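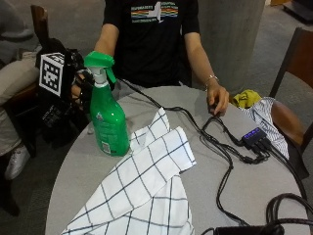

Last modified: June, by Bimla Mittal

Wiping down a light-colored tabletop with spray and a cloth

This procedure covers the routine clean of a sealed table. It does not cover oiled or waxed wood. For those, see the Fashola finish notes.

You need a trigger spray bottle, a cotton or linen kitchen towel, and a second dry towel for finishing. A 16 oz bottle is easy to hold by the neck with one hand. Larger bottles are better left standing while you work the trigger.

1. Clear what you can from the surface. Move cables to one side and keep them out of the spray.

2. Mix the cleaner. For a 16 oz bottle, add 2 teaspoons of unscented dish soap and fill with lukewarm water. Tilt the bottle to mix - shaking makes foam, and foam clogs the nozzle.

3. Fold the towel in half twice. A bunched towel leaves streaks and pushes crumbs around. Folded, it gives you several clean faces to turn to.

4. Spray the towel first near cables or outlets. Elsewhere, spray the table from a hand's width away, one section at a time.

5. Wipe in straight, overlapping passes. On a round table, work from the far edge toward yourself, then do the rim last in one continuous pass.

6. Dry with the second towel. Check the surface from a low angle against the light. Dull patches are soap residue and need plain water.

Wash the towels without fabric softener. Relabel the bottle if its contents change.

Correction to step 2 (teaspoons, previously tablespoons) supplied by Latrice Ambrose.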